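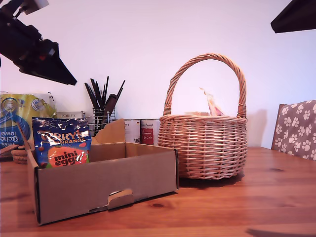

Baskets are much nicer to receive than carrier bags, Fatima Wike wrote to us, but they must be filled properly, with the heavy things at the bottom and something that shines near the handle. Her letter came after we announced that the gift baskets of Pillbridge will be made again this year, and she is not the only reader with an opinion.

**Basket packing starts early in Pillbridge**

January 3, 2022

The packing of spring gift baskets has begun at the Adeleke shop in Pillbridge, some months before they are needed. Salamatu Afolabi, owner of the shop, said that last year she began too late and had to turn away customers in the final week. This time she wants the first baskets ready while the shop is still quiet after the holidays.

The shop sold 352 baskets last spring. It was the best result since the shop opened, and Mrs Afolabi does not expect to sell many more, as the back room is small and a finished basket with a high handle takes a lot of shelf. "You cannot put one on top of another," she said. "The handle is beautiful but it is always in the way."

Wicker baskets with a braided handle will be used again. A cheaper flat tray was tried for a few orders, and customers asked for the round shape instead. The cardboard boxes in which the sweets are kept stay on the table during the packing, so that each basket can be filled from left to right.

Chocolate is the main question each year. A bag of Terry's Chocolate Orange mini eggs is among the sweets on the table, and Mrs Afolabi said the orange taste divides her customers – some ask for it by name, others ask her to leave it out. People who order can now write on the form which chocolate they do not want. The form has also a line for allergies, and it must be filled in even when the answer is "none".

The price begins at £6 for the small basket, without ribbon. Larger ones are priced by what goes inside. Customers may bring their own basket from an earlier year and pay only for the filling. Musa Omoregie, who drives the deliveries, would like more people to do this. He has seen last year's baskets used for onions, for knitting and in one house for the post, and he thinks many others are standing in cupboards.

Delivery is free inside Pillbridge and costs £2 to the villages. Mr Omoregie will drive in the mornings only. He asks customers to give a telephone number, and to say if the basket may be left with a neighbour. Chocolate should not be left on a doorstep in the sun, he said, even in spring.

Mrs Afolabi will also show the packing to customers who want to learn it. There will be no fee, but places must be booked at the counter. She begins with folded paper in the bottom of the basket, then the packets which can stand up by themselves, and the soft or flat ones go along the rim. Bags of sweets with a round picture on the front should face outwards. Ribbon comes last, tied where the handle joins the basket. In her experience beginners use too much paper and then the basket looks full when it is almost empty.

Not all readers share the enthusiasm for an early start. Damilola Olaniyan wrote that it is a pity to see eggs in the shops when people have only just taken down their decorations, and that children no longer know which season it is. Riet De Graaf answered in the same week that she prefers to buy early and pay in small parts, and that a closed bag of chocolate keeps very well if it is hidden well enough.

The shop has printed 2,000 order forms. They are lying at the counter and at the library desk. Completed forms can be returned to either place, and payment is made when the basket is collected or delivered. Orders for birthdays and other occasions will be accepted until the end of May, with other sweets if the eggs are sold out by then.

Readers who have old wicker baskets in good condition can bring them to the shop during opening hours. Baskets with a broken handle are not accepted.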